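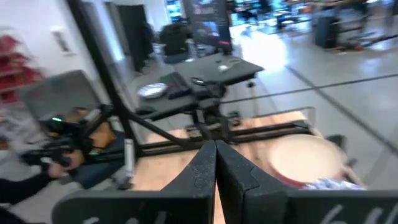

Selina Auer

Notes to self: slow down. Water is on the left.

Start with the picture up and let them look at it for a bit. Then: "Wrist view. It's what the policy gets, and for the next while it's what you get too."

Point at the fingers first. Big, black, right across the bottom. Point at the plate and the cloth second, partly because everyone on the project spent a year pointing at them first. Then the person's hand on the other arm, over on the left. Ask who noticed the office chair. Pause for the laugh, move on if there isn't one.

The question. We train on demonstrations. How much of each one does the policy need, and how much is a human thinking about lunch? Our method is called Stillance. It scores every stretch of a demonstration by how much the wrist view changes compared with how much the fingers move, and throws out the stretches where neither is doing much. Yes, that's a threshold. We had a learned version. It learned the threshold.

Data: 2000 demonstrations, tabletop tasks, plates and cloths mostly. Same network both times, same training budget. Don't explain the network. If somebody asks about the network, say Hyun, and point at the poster.

Results. Full data, 69 percent success. Stillance-filtered data, 87 percent. Say both numbers twice, they sound alike and last time a man in the front row wrote down the wrong one and argued with it.

Then the bad slide. Do not skip the bad slide. On cloth folding we got worse, in all 3 seeds. People hold still before they fold — they're lining up the corners — and we had been deleting exactly that. The filter can't tell hesitating from aiming. Neither can I, from the footage.

Treketby comparison only if there's time. Their filter uses the joint readings and no camera. It's faster and it loses to ours on plates, beats ours on cloth. Be gracious.

Likely questions: does it depend on the background? A bit. We masked the upper half of the view and lost less than I'd hoped, given how much I'd complained about the background in August. Does it run on Bindent? Ask me Wednesday.

Last slide is the code link. Leave it up. Stop talking.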